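From: Graziella Melis
To: sillis-users
Subject: Re: [sillis-users] wrist view episodes, how many to keep

On a morning in August, Jianhua Xie wrote:
> We have 200 simulated episodes for the panel task and I would
> like to drop the ones where the fingers start too close. The
> wrist view is mostly wood grain in those. Any objections?

Please don't drop them yet. I trained on the set with and without the close starts, two seeds each. Without them the policy stalled near the edge of the panel in 12 of 53 test runs. With them it stalled in two.

What I would drop are the episodes where the panel edge never comes into view. Those give the learner nothing to line up on. If the edge is visible between the fingertips, keep the episode, even if the panel fills half the view. A start I would keep:
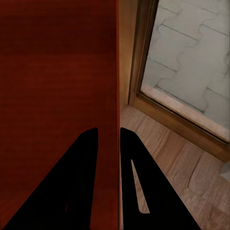

Wrist view, simulated. Panel edge in line with the gap between the fingertips.

Shabnam has the filter script and can run it on the Wureck copy. Please leave the original folder alone until Yeshi has checked the labels.

Graziella

Contact the list owner | Copyright Sillis project | Back to top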